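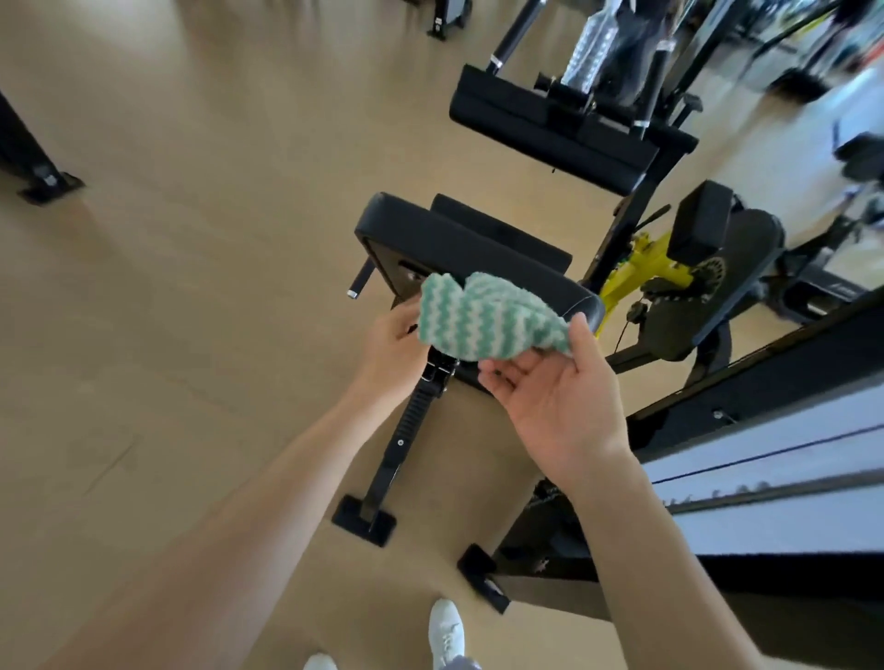
Bring a Towel, Use the Towel

Regulars at the Bremdale gym will have noticed that the roll of blue paper by the weights area has gone. It went in the first week of last month, and the laminated sign that told us how many sheets to take went with it. In its place we have been asked to bring a cloth of our own and wipe down whatever we have been lying on. The reaction has been what you would expect from a membership that once exchanged letters for a whole winter over the temperature of the drinking fountain.

I was against it. I put that on record early so that Octavio Grajales doesn't have to do it for me at the desk. My position was that I pay a fee and that the fee covers, among other things, the perspiration of strangers. Octavio heard me out and gave me a spray bottle.

So I have been wiping. I do it with a green and white zigzag towel, small, stripy and far too cheerful for the weights area, and after a few weeks I have opinions on the subject, which the editor of this newsletter has been unwise enough to ask for.

The first is that the adjustable bench is a more complicated animal than it looks when you are flat on your back on it. You think of it as a plank with ambitions. Get down level with it and there's a seat, a back, a raised rim going round the seat pad, stitching, a pin, a clamp, and a notched rail running down toward the floor. I had used that bench for two years and could not have told you it had a rim. The rim, I can now report, is where everything goes. Anything that lands on the pad makes its way to the edge and waits there for a person with a towel.

The second is that people wipe the middle. I have watched them. They give the center of the pad one broad, generous stroke, the way you would pat a horse, and walk off with the air of having performed surgery. Your back was in the middle, fair enough. But your hands were on the sides, and if you're anything like me your hands were underneath as well, hanging on. Nobuhle Mokoena, who trains early and misses nothing, calls this "the tourist wipe," and I've been unable to stop hearing it in my head.

What she does instead takes less than a minute and she has agreed to let me write it down. Spray the cloth and leave the bench alone, as a puddle on vinyl runs straight into the seams. Fold the cloth in half so you have a clean side in reserve. Do the seat, then its edge all the way around, then the back pad from the top down, and finish with the bottom edge of the back pad, which is the part that faces the floor when the bench is tipped up and which has presumably been spared human contact since delivery.
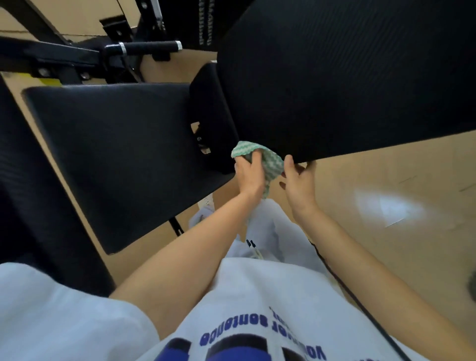 That bottom edge is an awkward reach. You have to go in from below with both arms up, like somebody fitting a light bulb under a table, and you will discover muscles that the program on the wall makes no mention of. Fidelina Restrepo has suggested we be allowed to log it. I second that, and I'd like it entered under shoulders.

Then there is upholstery in general, which comes in more varieties than I'd given it credit for. Smooth vinyl is easy and shows you what you've missed. Anything with a ribbed or textured face wants the cloth worked along the grain and then across it, or you are only cleaning the hilltops. Foam grips should get a wipe with a cloth you've wrung out, and no spray at all, please. Foam drinks the stuff. Nivaldo Queiroz gave one of the grips a proper soaking in the first week and the next person to pull on it got a sleeve full.

Metal parts you can mostly leave to the staff. Wipe the handles and the knob of any pin you've moved. Keep away from the rails and the notches, where there may be grease that's meant to be there, and which will come home with you on your towel if you insist. I insisted. It's a good towel, and it will never be the same.

On towels: terry is best, and small is better than large. A bath sheet trails on the floor and picks up whatever the floor has been doing. Microfiber works but squeaks, and there is a gentleman in the early session who can't bear it. Please don't use the same cloth for the bench and your face. I would have thought this was obvious. I have since seen things.

If you forget to bring one, the desk has a basket of spares at 3 dollars each, bought in from Usuga, with the money going toward the new mats. Octavio ordered 150 of them, which shows either great confidence in the scheme or very little in us. Some 30 had sold when I last asked. They come in gray, which will at least hide the evidence.

A word about the hour before closing, when the Tretville crowd come over and the benches are all taken. The understanding is that you wipe when you get up, even if you're only off to get a drink and mean to come straight back. Leaving your towel draped over the pad doesn't count as wiping and it doesn't count as a reservation either, whatever they do at the hotel pool. Aníbal Montoya has offered to adjudicate. I'd ask him to stop offering.

The arrangement will be looked at again in October, and there's a comments sheet by the desk with seven entries on it so far. Four of them are about the music. One is mine, from before my conversion, and I have asked for it back. Octavio says the sheet is a matter of record.

Spray bottles are refilled at opening. If yours is empty, tell the desk, and don't top it up from the fountain, which is too cold.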